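Home | Programs | Student Projects | Library | Contact

Print this page | E-mail this page

Comparison of Two Grippers for Bottle Handling: Project Report
Normand Penner
Supervisor: Ghislain MacPherson
Submitted 28th February

2. Method

The project compared the Lindgren two-finger gripper with the Irnen adaptive gripper on a single task, the transfer of bottles from a divided crate to a tray. All trials were carried out in simulation. The arm, its pedestal and the table were kept in the same position throughout, and the same controller settings were used for both grippers. Each gripper completed 48 trials. The starting arrangement of the bottles was changed between trials, and the crate was not always full.

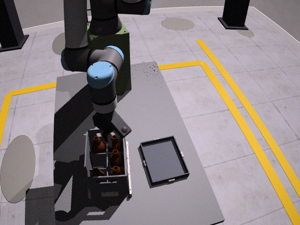
A trial was recorded as failed if the gripper touched a divider, if a bottle was dropped, or if the arm stopped on a joint limit. Contact with a neighboring bottle was recorded separately and did not end the trial.

3. Results

The Lindgren gripper failed in 17 trials and the Irnen gripper in 9. Most Lindgren failures took place during the descent into the crate, where the open fingers left little clearance. The Irnen gripper was slower to close, and its full set of trials took almost 545 minutes of simulated time.

4. Further Work

The trials will be repeated on the physical arm at the Silten laboratory in June. Friction values for the bottle surface were estimated and should be measured before that date.

Contact: Student Projects Office, Rurnden Technical College | Copyright Rurnden Technical College | Back to top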